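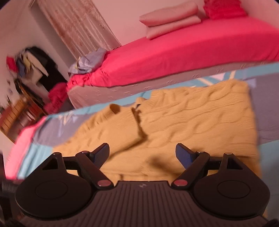
Figure 3. Bedroom in one of the participating households.

4. Storage conditions and garment retirement

4.1 Where garments were kept

The inventory covered 1,123 garments in 30 households. Each garment was entered once, under the place where it was found at the first visit, even if the respondent stated that it normally belonged elsewhere. Four storage classes were used: hung, folded on a shelf or in a drawer, boxed, and open. The open class takes in beds, chairs, floors and door hooks. It was added after the pilot in Kidmont, where the three-class scheme left too many items under "other" and the two coders handled them differently.

Bedrooms held most of the inventory (970 garments). The remainder was divided among hallways, laundry areas and, in the older Kidmont houses, unheated attics. Attic storage was almost entirely boxed and almost entirely seasonal. Respondents could usually name the contents of an attic box in general terms ("winter things") but were often wrong about individual pieces, and several boxes contained garments that the respondent had earlier reported as given away. These were kept in the inventory and flagged.

The open class is unstable by nature. A sweater lying on a bed at ten in the morning may be in a drawer by noon, and a single visit cannot separate garments in passing from garments that live in the open. We therefore asked a follow-up question for every open item: when had it last been put away? Answers of more than one week were recoded as "open, settled." All others were recoded as "open, transient" and left out of the models in Section 5.

4.2 Knitwear

Knitted garments were treated separately for two reasons. They change shape under their own weight when hung, and they are repaired at home more often than woven garments of similar price. The inventory contained 142 knitted items, counting sweaters, cardigans and vests but leaving out socks, hats and gloves.

Construction was coded by eye and by hand as plain, ribbed, cabled or other. Rib structures recover better after stretching across the width than plain knits do, and we expected them to show less storage damage at the shoulder. Fiber content was taken from the care label when one was present. Where the label had been cut out, the field was left blank; no fiber was assigned by touch.
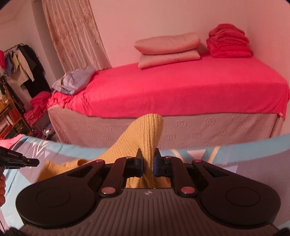 Damage was scored on the five-point scale of the Flemus protocol, with one change. The original protocol gives a single score for the whole garment, so that a sweater with one worn elbow and a sweater with light pilling all over may receive the same value. We scored the body, sleeves, neckline and hem separately and used the highest of the four in the analysis. Pilling was scored before any other feature, with the garment lying flat and unbrushed. Stretch at the neckline was scored last, after the garment had been turned and laid flat again.

Agreement between coders was good for holes and seam failure and weaker for pilling, particularly on light colors. Disputed scores were settled by a third reading by Tín Quan, who had not attended the household visits and worked without access to the storage class.

4.3 Reasons for retirement

At the second visit, in March, respondents were asked which of the inventoried garments had left the household or were no longer worn. The interview followed the Litel schedule, which asks for the reason in the respondent's own words before offering any categories. Fit was the reason given most often for woven garments. For knitwear, loss of shape came first and holes second, while pilling was seldom named even where the earlier score had been high.

A garment can also stop being worn without anyone deciding to stop wearing it. Cao treats such items as active until they leave the house. We did not follow this rule, as it would have counted the contents of most attic boxes as active clothing. An item unworn through one full season of normal use was coded as dormant, and dormant items were analyzed apart from retired ones. The distinction matters mainly for boxed knitwear, where dormant items outnumbered retired items in both parts of the sample. The models in Section 5 were run with the two groups apart and then combined, and both sets of estimates are reported.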